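Department of Automation Studies, Sutberg Technical College
Teaching Robots by Demonstration – Handout 3: Remote Control of a Two-Arm Retail Cell

Filed under: Course Materials > Robotics > Teleoperation

1. Purpose of the session

Students will record demonstrations of a short checkout task by remote control. The operator moves a pair of leader handles, and the two arms of the cell follow. The joint positions, the gripper openings and all camera views are saved together as one episode. The Norkik training software used later in the course learns only from what is in these episodes, and a careless demonstration will be copied as faithfully as a careful one.

The task is limited to handling a scanner among packaged groceries. Students should read the Steiner safety sheet before entering the lab and should know the position of the stop button at both stations.

2. Grasping the handheld device

The operator approaches the grip slowly, with the fingers open and level with each other. Contact should be made by both fingers at nearly the same time. If one finger touches first, the device will turn on the table, and the episode will contain a correction that the model may learn as part of the task.
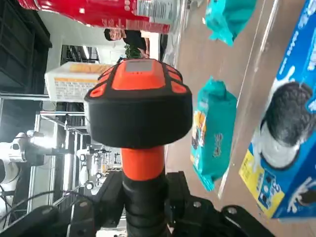 Once the grip is closed, the operator holds still for one full second before any further motion. This pause gives the software a clear boundary between grasping and carrying. It also allows the operator to check the wrist view for slip. The wrist view turns with the hand, and new operators often push the handle in the wrong direction when the wrist is rolled. Students are advised to steer from the fixed view during large motions and to change to the wrist view for the final approach only.

3. Starting conditions

A model trained on one fixed layout will fail when the layout changes. The starting position of the scanner is therefore changed between episodes, as is its angle. The goods are also moved within their trays and baskets, but they must remain within reach of the arms. 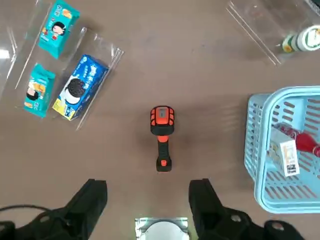

The operator should not begin recording until both hands are steady on the leader handles. Idle time at the start of an episode teaches the arm to wait. The Drornar data set used for comparison in this course contains 489 episodes, of which 182 were removed on review. Long idle periods and repeated grasps were the most common grounds for removal.

4. Review of episodes

Each group submits 22 accepted episodes. An episode is accepted when the path is smooth, the grasp is made on the first attempt, and the idle arm stays clear of the working arm. Review is done from the fixed view – the wrist views are too narrow to show the distance between the arms.

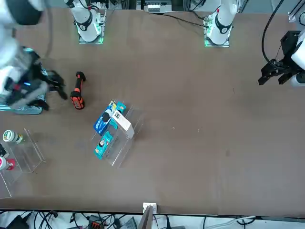 Figure 3. Fixed view of the cell from above, with both arms over the table and the boxed goods on the clear stand.

Rejected episodes are kept in a separate folder and listed in the group log with a short reason. The log is due in March with the written report.

Comments

robolab_reader: Does the one-second pause also apply when the device is released? The sheet mentions only the grasp.

Course Office: Yes. The same pause applies at release.

tk_second_year: The advice on the rolled wrist was useful. We lost most of our first hour to that.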